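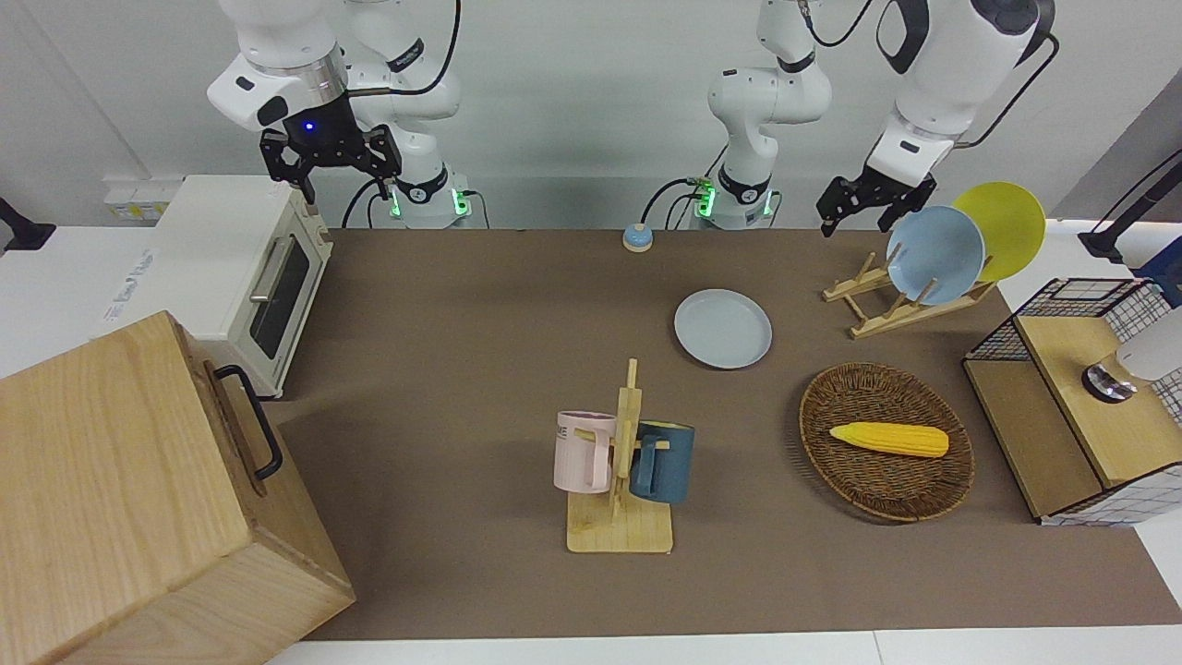
Please stop calling it a retreat, one of last year's readers wrote on the comment card, because I have never argued so much in my life and all of it was over Jonah and the plant. Fair enough. We have taken the word off the flyer. What follows is a call for people to join the Pamlow Slow Reading, which is what we are calling it until somebody objects to that too.

The Pamlow Slow Reading: Call for Participants

Pamlow Chapel is looking for 20 people to read the Book of Job with us, start to finish, out loud, beginning in March. Yes, all of it. Most of us know the opening, where everything goes wrong, and the ending, where Job gets more sheep. In between lie many chapters of friends giving advice, and it is our experience that church people skip these, possibly out of embarrassment.

We meet in the Skollemell Room, up the side stairs, at 7 in the evening, once a week until we reach the end. Last year Jonah was supposed to be over quickly, being very short. It was not over quickly. Plan accordingly.

Who should apply

You do not need Hebrew, a degree, or a firm opinion on who wrote what. You do not need to belong to Pamlow or to any church. We have room for people who believe every word, people who used to, and people whose spouse signed them up.

You do need to be able to sit through someone else's reading of a passage you love without sighing. Three of us are still working on this.

We would especially like to hear from anyone who has been on the receiving end of the sentence "everything happens for a reason," and also from anyone who has said it. Job's friends said it at length. You will be in good company, or at least biblical company.

What you will be asked to do

Read the week's chapters at home, once, slowly. Take a turn reading aloud when it comes around to you. Listen for what the text says before telling us what it means. Write down one question and bring it, on paper if you can manage it, as phones go in the basket by the door.

There is no homework beyond that. Please do not bring a commentary and read from it. If you own the big Plestard study guide, we are happy for you, and it may stay in your car.

What it costs

The whole series is $40, which pays for heat, tea, and a printed reading booklet with wide margins. If $40 is a problem, write "Rezaei" on your form and leave the payment line blank. The Rezaei Fund exists for this and does not ask questions, unlike everyone else in the room.

How to apply

Forms are on the table in the chapel entry, or the office can mail you one. Tell us your name, how to reach you, whether stairs are difficult (we can move downstairs, but need to know early), and in a few lines why you want to read Job. "I don't, really" has been accepted in the past.

We will answer everyone by the end of February. If more than 20 people apply, names will be drawn from a hat, a method with decent support in the Book of Acts. Anyone not drawn goes to the top of the list for next year, when the plan is Ecclesiastes.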